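Drakos bring their kitchen percussion show to Tonstead

If you have ever drummed on a table with two spoons and been told to stop, there is a company coming to Tonstead that will make you feel thoroughly vindicated. Drakos, the ten-strong percussion and movement group, open their new show, Night Market, at the Rirnelham Theatre this April, and it sounds like an absolute riot.

The idea came out of a tour two years ago, when the performers kept finding themselves hungry at midnight in unfamiliar towns. Director Austra Kļaviņa began recording what she heard on those late walks: shutters coming down, knives on boards, oil hitting a hot pan, somebody shouting an order over somebody else's radio. By the time they got home she had hours of it, and the company spent the following winter learning to play it all back live, on stage, with their hands and feet.

"I wanted the noise of people being busy and happy," says Kļaviņa. "There's a point at night when a market stops being shops and becomes a sort of band. Everyone is keeping time with everyone else and they don't know it."

The stage is set out as a street of stalls, and every one of them can be played. There are tuned colanders, a marimba made of chopping boards, and a rack of steamer lids that gets its own ten-minute solo in the second half (I was lucky enough to hear some of it in rehearsal, and I'm still humming it). The biggest instrument of the lot is the Gitov, a wheeled frame strung with 184 lengths of pipe and wire, which takes three people to play and a fourth to push it about while they do. It growls, it chimes, and when the brakes are let off it does something like a very large cat purring.

Ritu Sengar, who built it with the company's workshop team, says the first version was so loud that they had to rehearse in a barn. The one coming to Tonstead has been calmed down a little. "It still rattles the seats in the front rows," she says. "Sit there if you like that sort of thing. I always would."

Snacks get a number to themselves. In The Crinkle, the whole company sits in a line along the front of the stage and plays nothing but packets, twisting and tapping and tearing until a tiny rustle has grown into a proper samba. It is very silly and fiendishly difficult, and the audience gets to join in at the end. 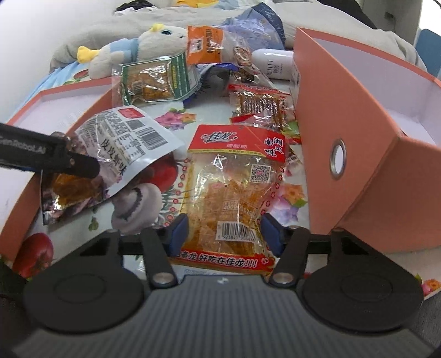 A packet of gluten strips with the 佳龙 logo on its red header.

Movement is in the hands of choreographer Doaa El Sherbiny, whose background is in street dance and who has given the performers next to no time standing still. They slide under counters, pass woks over their heads and swap stalls in the dark without dropping a beat. One sequence, in which a stack of bamboo baskets travels the full width of the stage without being put down, took 13 weeks to get right. Watching it run in rehearsal, with the lights only half working and everybody in tracksuits, I caught myself holding my breath.

There is singing too, which is new for Drakos. Nga Hứa joins as guest vocalist and has written three songs for the show, sung mostly without words so that they can sit inside the percussion. Her voice is a gorgeous thing, low and a bit smoky, and it gives the evening somewhere quiet to go when the clatter dies away. The slowest of the three, Last Bowl, is sung from the top of a ladder while the stalls are folded up one by one beneath her.

The Rirnelham seems a very good match for all this. Its main hall seats 2,830 and has one of the deepest stages in the region, and the company will be using every inch, side aisles included. Programme manager Rekha Jaiswal has been trying to bring the group over since she saw them play a car park some years ago.

"It was pouring with rain and people stayed for the whole thing," she says. "They were dancing in puddles. I went home and wrote to Drakos that same night, and I've been pestering them ever since."

Night Market runs for just under two hours with an interval. Evening performances begin at 7.30pm, and the Sunday matinee at 2.30pm is a relaxed performance, with the house lights kept low but on and the louder numbers brought down. Ear defenders can be borrowed from the cloakroom at any performance, free of charge. The show is suitable for children of six and over, and under-16s go half price in the circle.

Before the matinee, Sengar and two of the performers will lead a free workshop in the foyer bar, where anyone can have a go on the chopping-board marimba and learn the rhythm for The Crinkle. Places are limited and need to be booked through the box office, in person or by phone. Bring an empty crisp packet if you have one, the noisier the better!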